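What happens to rain when it lands on a town?

Rain that falls on a field mostly soaks into the soil. Soil has small gaps between its grains, and water moves down through them. This is called infiltration. Water that cannot soak in flows over the surface, and this is called run-off.

Roads, roofs and car parks have almost no gaps. Nearly all the rain that lands on them becomes run-off. It flows into drains, and it carries oil, litter and dust with it. In many older towns the drains join the sewers. When too much water arrives at once, the sewer fills and some of the dirty water spills into the nearest river.

How much water is it?

One millimetre of rain on one square metre of ground is one litre of water. The school roof at Korkero has an area of 707 square metres. If 30 millimetres of rain falls on it, the roof sheds 21,210 litres.

What is a rain garden?

A rain garden is a shallow dip filled with loose soil and plants. A pipe or channel leads run-off into it. The water waits in the dip and then soaks away, usually within a day or two. The soil traps some of the dirt. The roots keep the gaps in the soil open – without them it would slowly pack down.

Tumelo Mkhize designed the rain garden at Korkero. It has three layers: gravel at the bottom, sandy soil in the middle and bark chips on top. Sedges and yellow iris grow in the lowest part, where the ground stays damp longest.
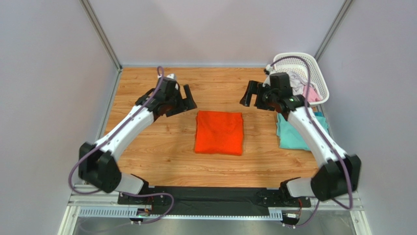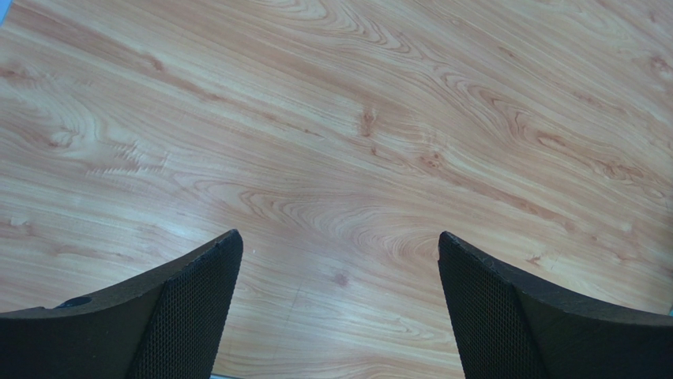
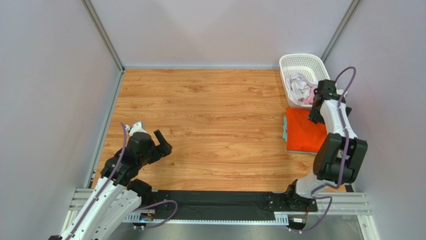 Can you measure infiltration?

Yes. Ask an adult to cut both ends off a large tin and cover the sharp edges with tape. Push the tin a little way into the ground, pour in one litre of water and time how long it takes to disappear. Repeat the test on a lawn, a flower bed and a worn path. Write down the time for each. The worn path will normally be the slowest, as feet have pressed the grains together.

Words to know

Infiltration – water soaking into the ground.
Run-off – water flowing over the ground.
Permeable – able to let water through.

Text by Ketill Dalsgaard. Last checked May 15, 2019.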